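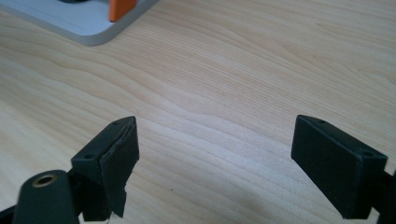 浅色木桌面近看,纹路到了中间就散成宽宽的波浪。

Limville 工作室通讯
2023年6月11日

桌子终于来了!上一期提过一句,说灰地毯那间屋子要换一张木桌面的工作台,之后陆续收到不少来信,问是什么颜色、从哪儿买的、旧的那张去哪儿了。这一期就好好写写它。

先说木纹,我实在太喜欢了。站远了看只是一张浅色的桌子,米色里带一点黄,安安静静的;可是一坐下来,眼睛就不由自主地跟着纹路走。有的地方又细又直,密密地挨在一起,像梳子梳过;再往旁边挪一点,线条忽然放宽,弯弯地绕过去,有点像地图上的等高线。有一处纹路收成一个长长的尖,颜色比周围略深一点,我已经偷偷把它当成自己的座位标记了(先到先得,欢迎来抢)。

光线也有意思。反光落在桌面上的地方,木头会变成很淡的颜色,几乎带点紫,旁边照不到的部分却还是暖暖的黄。挑颜色的时候我们拿着小样板在屋里走来走去,比了又比,最后选了浅的。深色那块样板单看很漂亮,放在灰地毯上就显得沉,整间屋子都跟着暗下去了。

桌子是在 Seltcombe 的 Turunen 木器行订的,连送货一共643。同款还有一种尺寸小一点的,标价589,我们在店里犹豫了好一阵子。差价不算大,想到两只手臂都能舒舒服服地摊开,旁边还能搁东西,就咬咬牙要了大的。到现在为止一点也没后悔!旧桌子已经搬到楼下门厅,上面放茶水和借阅的杂志,桌腿还是有点晃,垫了纸板,先这么用着。
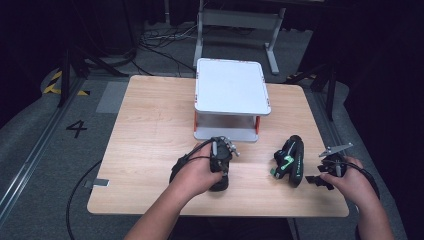

桌上正忙着:白色小平台立在靠后的中间,前面左右两手各有一件工具。

再说说桌面上的摆法。白色小平台放在靠后的位置,前面留给手。它的台面是方的,四角磨圆,边上有橙红色的小记号,短短的角柱也带着橙色,底下是一块浅灰色的底板,中间空着一层。白、灰、橙这几样颜色配上浅木色,怎么看怎么顺眼。桌上还有一件黑色的手柄,带着很亮的绿色,横躺在那里,倒成了整张桌子上最鲜艳的东西。

有读者问,为什么不把小平台推到墙角去,桌子中间不就全空出来了?我们试过几种放法,各有各的好处。靠边放,看上去确实宽敞,可人得侧着身子;放在靠后的中间,两只手从左右伸过来都差不多远,胳膊肘也有地方落。用惯了以后,大家坐下来都会先看一眼它正不正,我自己也是,歪一点就想伸手去扶。

线的问题还没完全想好。现在有的线贴着桌面走,有的从左边垂到地毯上,再弯着往前去。走过的时候请把脚抬高一点,椅子也别压在线上。Mudetti 的产品目录里有一种夹在桌沿的理线夹,2个一包,我打算先买一包回来试试。颜色只有黑和白,我偏向白的,你们觉得呢?桌子左边那一小条灰色胶带请先不要撕,也不用再往上添新的。

关于保养,我问了木器行的师傅,记下几条,顺便抄在这里:
平时用拧得很干的软布,顺着木纹擦,擦完再用干布过一遍。
杯子放在门厅的旧桌上,不要带到新桌子这边来。
要用胶带的话,请用纸胶带,当天用完当天揭。
小平台要换地方,两手端起来再放下,别在木头上推。
看见小黑点先用指腹轻轻抹一下,不要拿指甲去抠。

最后这条是我自己加的。我就盯着桌上一个小小的黑点看了半天,疑心是木头里长的,又疑心是灰,弯着腰换了好几个角度,还是没看出个究竟。

想来看桌子的朋友随时欢迎。本通讯现在有将近1000位读者,当然没法一起坐下,请先回信告诉我们大概哪天来,我好把椅子排开。要是你家里也有一张纹路特别的桌子,也请拍下来寄给我们,近处一张,远处一张,附两三句话说说它的来历。下一期留了半页的位置给大家的桌子,来稿请在六月底之前寄到。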